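搜索 请输入关键词 搜本站 热门：书桌 升降架 台灯

Kalberg 白色大桌面 用了大半年，随便写写

作者：Nii Asamoah 2024年12月29日

先说结论，能买，别买原配的腿。

五月下的单，面板和腿分开发，面板先到，腿晚了快一个礼拜。客服态度还行，就是回得慢。原配腿四条，拧上去总有一条够不着地，垫了纸片，过两天纸片又跑了。后来换成Barrera的架子，多花了点钱，稳多了。早知道一开始就只买面板。

尺寸我要的是深80厘米那款。之前用的Jusen那张窄，笔记本一放，前面就没地方了，拆个东西只能抱在腿上拆。现在手肘能整个搁上去，舒服。

主要想说这个白。哑光的，不反光，灯打下来不刺眼，这点我很满意。深色东西放上去特别好认，找小螺丝、找线头都快。以前那张深色桌子，黑零件掉上去等于掉进洞里，拿手摸半天。平时对着浅色底看黑色的小东西，划痕、毛边这些一眼就看出来了，验旧货的朋友应该懂。

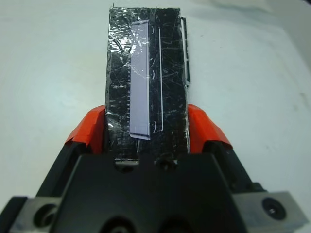 黑色扁长条，外面一层透明塑料，皱的，底下的白色细划痕照样看得清。

说到验货，有个小缺点：透明的东西放白桌上不好找。膜、胶带、透明小盒子盖，放下就忘了在哪。我现在固定往右手边堆，习惯了就还好。

清洁。铅笔印湿布一抹就掉。油性笔要酒精，擦两遍，别使劲蹭。咖啡没试过放过夜，不敢。灰很显，白桌都这样，一天不擦就有一层小黑点，有强迫症的慎重。我备了块干布挂在桌边，想起来就抹一下，也就几秒钟的事。

还有边。封边做得比我预想的好，角是圆的，手腕压着不硌。有一处胶溢出来一点点，拿指甲抠掉了，不算事。板子份量不轻，搬的时候一个人别逞强，我和同事两个人抬进门，转弯的时候差点把墙蹭花。

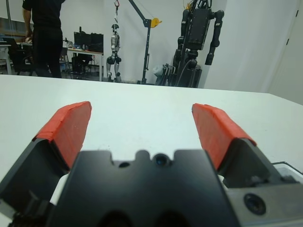

白桌面，再往后是白墙和办公区。

摆放的话，屋子小的建议靠墙，屋子大的放中间更好用，两边都能坐人，谁路过都能搭把手。白墙配白桌，整个屋子会显亮一点，冬天下午尤其明显。不过拍照容易过曝，要自己压一档，手机的自动模式老是把桌面拍的发灰，试过几次懒得管了。

承重没正经测过。说明书上写的数字我没记住，反正平时一堆工具加电脑压着，中间没看出往下弯。夹东西要注意，夹具直接夹板边会留印，垫块橡皮或者硬纸板。我第一周就夹出一个月牙，心疼了一下，后来也就不看了。

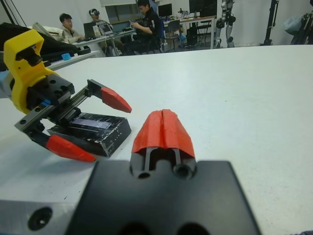 噪音这个可能没人写。敲键盘、放东西，声音比Jusen那张闷，不会咚的一声。同屋好几个人一起干活的时候差别挺大，我们这边旁边就是别人的电脑位，以前谁重重放个东西全屋回头。现在好多了，想再省心就铺块垫子，但是铺了垫子就等于白买这个面，我没铺。

价格。下单那会儿有活动，具体多少不说了，现在好像又涨回去。Milta也有一款差不多的，朋友在用，光面的，好擦，可是灯一照整片亮，看久了眼睛累。如果主要是写字吃饭，Milta那款也行；要是天天对着小零件，还是哑光的吧。

打分的话92，满分一百。扣分全扣在腿上，还有发货。安装图也该重画，第二页那个箭头方向是反的，我照着装了一遍又拆一遍，浪费一个晚上。

先写到这，赶着出门，有问题下面留言，看到再会。哦对，螺丝包里多给了几颗，别扔，换架子得时候刚好用上。

相关文章
Jusen 窄桌两年后：卖掉还是留着
Barrera 桌架安装，几个容易装反的地方
Milta 光面桌板短评
白色桌面怎么擦，几种布的对比

联系我们 | 投稿 | 版权所有，转载请注明出处 | 返回顶部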